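2018-06-25

I finally did my jury duty, after putting it off once in March, and I've been telling anyone who'll listen about it ever since (sorry, Phyllis!). The case was a stolen delivery van belonging to a little firm called Brurnetti, with $2,544 worth of tools in the back, and the man accused was a former driver who swore he'd been told he could borrow it.

There were 40 of us in the waiting room that first morning, all clutching coffee and hoping to be sent home. I was picked, of course. I'd expected to be bored and I wasn't, not for a minute – even the long afternoon on who had which key kept me on the edge of my seat.

We use cookies to improve your visit. By continuing to browse you accept our cookie policy. OK

We talked for most of a day before we all agreed on not guilty, and I still go over it while I'm doing the dishes. I'd serve again tomorrow, though I'd pack a better lunch and a cushion for that bench.

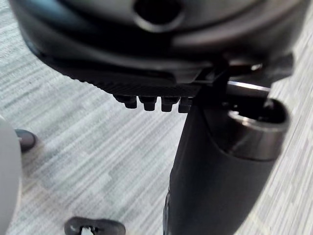
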